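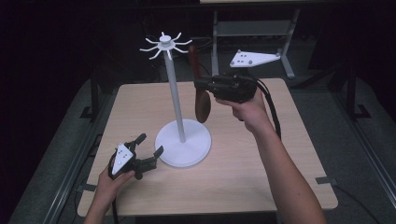
Gurnside Indoor Games: changes to the swimming and track programs

The technical rules for this winter's Gurnside Indoor Games have been issued to all member clubs. Most of the text is carried over from last season. The sections on entry standards, relay declarations and lane seeding have been rewritten, and club secretaries should read those in full before submitting entries in January.

Entry standards

Qualifying times must have been set within the 12 months before the entry deadline. Times from training sessions, time trials and school meets are not accepted unless the meet was licensed and used electronic timing. Hand times may be submitted for the track events only, and will be converted by the entries desk using the table in Appendix B. Clubs should not convert the times themselves. Last season several entries were converted twice and the athletes were placed in the wrong heats.

In swimming, times from a 50-meter pool may be used to enter the short-course events at Gurnside. They will be seeded after all short-course times, as before. An athlete with both should submit the short-course time, even when it is the slower of the two on paper.

Each athlete may enter up to four individual events plus relays. The previous limit was three. The extra entry was requested by the smaller clubs, who have fewer athletes to spread over the program, and was agreed on a one-season basis.

The 3000 meters

The 3000 meters will be run as timed finals, with no more than 12 athletes in each race. The slower sections are run in the morning and the fastest section in the evening session. Placings are decided on time across all sections. Athletes in the morning sections can and do place, and they should stay available until the evening result is confirmed.

The start will be a single curved line for all sections. The split start used at Cellow two seasons ago has been dropped. It required a second set of cones on the first bend and an additional umpire, and with 12 on the line there is enough room without it. The break line for the 800 meters is not affected.

Lap scoring will be done by transponder, with a manual sheet kept as backup. Transponders are issued at the call room and must be worn on the left ankle. An athlete who starts without one will be scored from the manual sheet and will not receive lap splits.

Relays

Relay teams must be declared one hour before the start of the session in which the event appears. A declaration lists the four athletes in running or swimming order. After the deadline, changes are allowed on medical grounds only, with a form signed by the meet doctor. Changes to the order alone are not allowed.

Clubs may enter two teams in each relay, marked A and B. Only the A team scores points toward the Bekunska Trophy. A B team can win medals, and if it finishes ahead of other clubs' A teams, those teams are moved up for scoring purposes.

Mixed relays will be run in any order of men and women. Experience from the McKinnon meet shows that this makes takeovers harder to judge in the pool, where the gap between teams can be large by the second leg. One takeover judge will be placed on every lane instead of one for every two.

Withdrawals and protests

Withdrawals made up to 24 hours before the first session carry no charge. Later withdrawals are charged at the standard rate for each event. An athlete who fails to report to the call room without notice is removed from the remaining events of that session — this now includes relays, which were exempt until last year.

Protests must first be made verbally to the event referee. If the matter is not settled there, a written protest can be handed in at the information desk within 30 minutes of the posting of the result. The fee is returned if the protest is upheld.

Facilities

The warm-up pool has four lanes. One is kept for sprint starts in the final half hour of each warm-up, one way only. Track athletes will warm up in the lower hall, where spikes are not permitted. Spike length on the competition track is limited to 6 millimeters and will be checked at the call room.

Entry files go to the entries desk in the usual format. Files from older versions of the meet software will still open, but the fourth event column has to be added by hand.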